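What the cashout button at Zistell is charging me
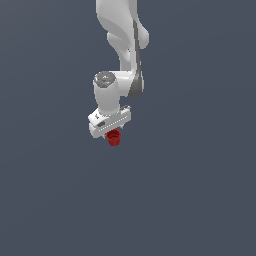 Norkau, April

I keep a spreadsheet of every bet I place, which at my stakes is more bookkeeping than the money deserves. Last month I added a column for the cashout offer, meaning the amount the Zistell app says it will pay to close a bet before the game ends. I had used the button a few times and never checked the price.

The method is simple. Take the current odds on the same outcome, convert them to a probability, strip out the book's margin, and multiply by the full payout. The result is the fair value of the ticket at that moment. Compare it with the offer. The gap is the fee, although the app never calls it that.

Stripping out the margin is where most people get sloppy. I use the proportional method: add the implied probabilities of all outcomes and divide each by the total. It overstates long shots a little. For a two-way market near even money the error is small enough to ignore.

I logged 40 offers, all on single bets on basketball moneylines, all before the fourth quarter. I left out anything where the odds were suspended when I looked, and I wrote down the offer and the live price from the same screen. The typical offer came in 4 percent under fair value. The worst was 10 percent under, on a Tonville game at halftime with the score close.

Some notes on the pattern, for what a sample this size is worth:

The gap was wider when my side was behind. A losing ticket has a small value to begin with, so a few cents of rounding already shows up as a percentage. Even allowing for rounding, the offers were worse.

The gap did not change much with stake. I tried small and less small.

Offers lagged the live odds after a scoring run. The lag went both ways, but the button grayed out more often when the lag would have helped me. I did not log the grayed-out cases properly, so treat that as an impression.

Parlays are a separate problem. The margin is built into every leg, and a cashout takes its cut on top of whatever is left. I have no clean way to price the remaining legs when two of them come from the same game, so I kept them out.

There is an alternative, which is to bet the other side at the live price. At Zistell that costs the ordinary margin on the second bet, and in most of my rows it came out slightly cheaper than the button. It also ties up more money until the final whistle. With an account at Wattimena as well, the other side was sometimes priced better still – worth a look if both apps are already on the phone.

My balance at the end of all this stood at 3,550 cents. The spreadsheet has a hockey tab now, with nothing in it yet except headers.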